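Bench tests / Grippers and arms

Plug and socket trial: gallery

Putting a plug into a power strip is a small job, and we use it a lot when we want to compare grippers. The plug is short, the sockets are narrow and the strip slides about unless something holds it. A gripper that copes well with boxes and bottles can still do badly at it.

Jarrah Gilchrist and I ran the trial in October at the Studport lab. We made 337 attempts in all, split between two sets of fingers, which we call the Betden pair and the Henare pair after the projects they were first made for. The arm and the controller settings stayed the same throughout. The patterned cloth stayed on the table too, as we wanted the cameras to deal with strong colours and thick black lines behind a white object.
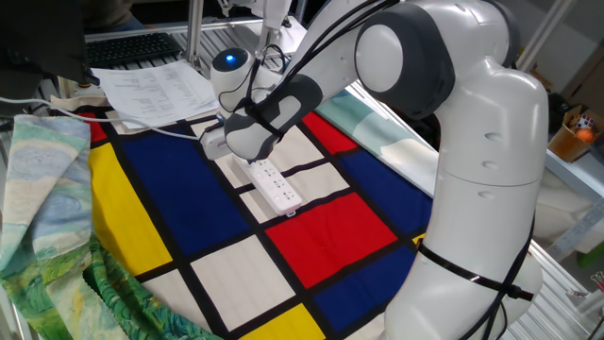 Gripper over the power strip, fingers pointing down. The white camera module is beside the wrist.

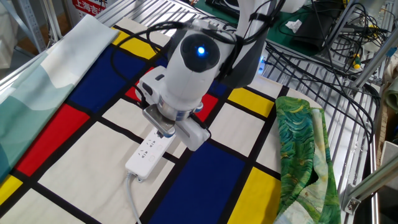 Fingers on the upper end of the strip.
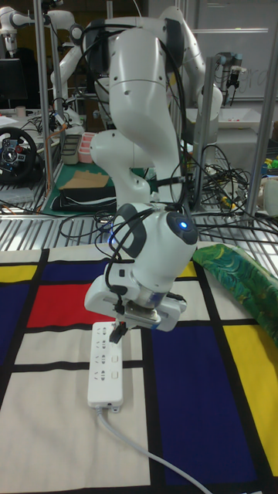
Black plug in the fingers, pressed against the strip.
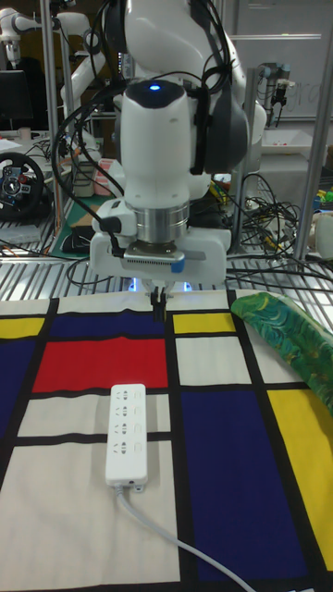

Gripper above the red block, with the strip lying on the cream part of the cloth.

We counted an attempt as good if the plug went fully home and stayed there when the fingers opened. By that measure 226 were good. Most of the rest failed in the same way: the plug tipped slightly in the grip on first contact and the pins then met the face of the strip at an angle. Pushing harder made it worse. Backing off by a few millimetres and trying again often cured it, so we have added that to the routine.

The Henare fingers were better at holding the plug straight. The Betden fingers were easier to line up from the camera view, being thinner, and they were also quicker to change. Neither pair did well when the strip was turned close to the edge of the camera's view. We limited the closing force to 40 newtons for both and saw no reason to raise it.

Cable routing needs more thought. The loops along the arm have to be long enough for the wrist to turn, but the slack can catch when the arm comes down low. Jarrah is trying shorter ties near the elbow.

The next round will use the Monitz controller with the same strip and the same two pairs of fingers. The log sheets are with me if anyone at Studport wants to go through them.

Cameron Fairweather

Recent galleries
Monitz controller: first setup
Finger pads after 2,723 cycles
Wrist cameras in low light
Folding cloth with two arms
Cable ties and strain relief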